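**Ticket: arm stops above the table and does not go to the tray**

Project: Skamuvel (student robotics club, pick and place task)
Opened by: Tâm Ung
Date: June 18, 2021
Status: open, waiting for answer from Foston
Priority: high for us, the club demo is still in June

**Problem**

We have two arms in the club, named Follov and Vishwakarma. Both run the same program. The program must take a small box out of the cardboard tray and put it down on the table in front of the base. Vishwakarma does it correctly. Follov goes to the home pose, waits, and then gives a timeout on the shoulder joint. After the timeout it does not accept a new command until I restart the program.

The error text is:

`move_to(tray): joint 2 timeout, target not reached`

**What I already tried**

1. Restart the program and the laptop. Same result.
2. Change the cable between the arm and the laptop with the cable from Vishwakarma. Same result, so I put the old cable back.
3. Load the calibration file again. The arm goes to the home pose without error, but the next move has the timeout.
4. Move the tray nearer to the base, in case the target was too far. Same error, but it comes a little later.
5. Run the same program with an empty target list. No error. I think this only shows that the home pose is good.

The setup on my table is the one from the task sheet, with the tray on the left and the arm near the back edge.

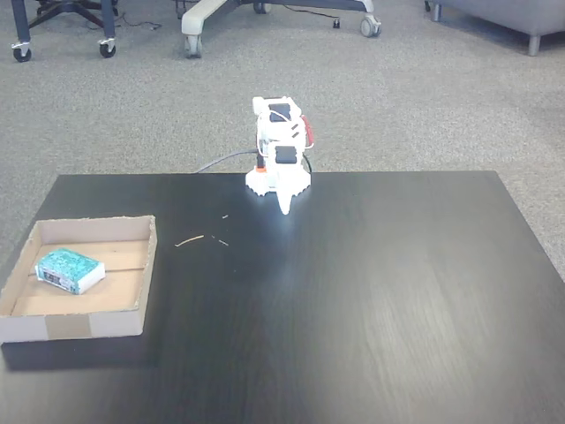
*Follov folded up at the back of the table, with the box in the tray.*

Please look at the gripper tip. In the folded pose it points down and ends just above the table. On Vishwakarma I remember more space under the tip, but I did not measure it. If the calibration has a wrong zero for joint 2, the arm maybe believes it is higher than it is.

**Questions**

- Is the calibration file made for one arm only, or can two arms share it? I copied the file from Vishwakarma in the first week and I am not sure this was allowed.
- Can I make the timeout longer only for joint 2? In the settings I find one value for all joints.
- Does the home pose check the real angle, or only the command?

**Update, same day, afternoon**

I made a new calibration for Follov and did not use the copied file. Now joint 2 moves and the arm reaches over the tray. The timeout came back 2 times in the afternoon, both times when the arm was returning from the tray with the box. Without the box I did not see it.

I also cleared the table before the new calibration, in case a small piece was under the base. I did not find anything under it.

**Next steps**

- Keep both calibration files in the Skamuvel folder, one for each arm, with the name of the arm in the file name.
- Run the return move at half speed with the box and save the log.
- Ask Foston to send the correct range for joint 2.

I will attach the log on Monday. Please do not close the ticket before that.

Tâm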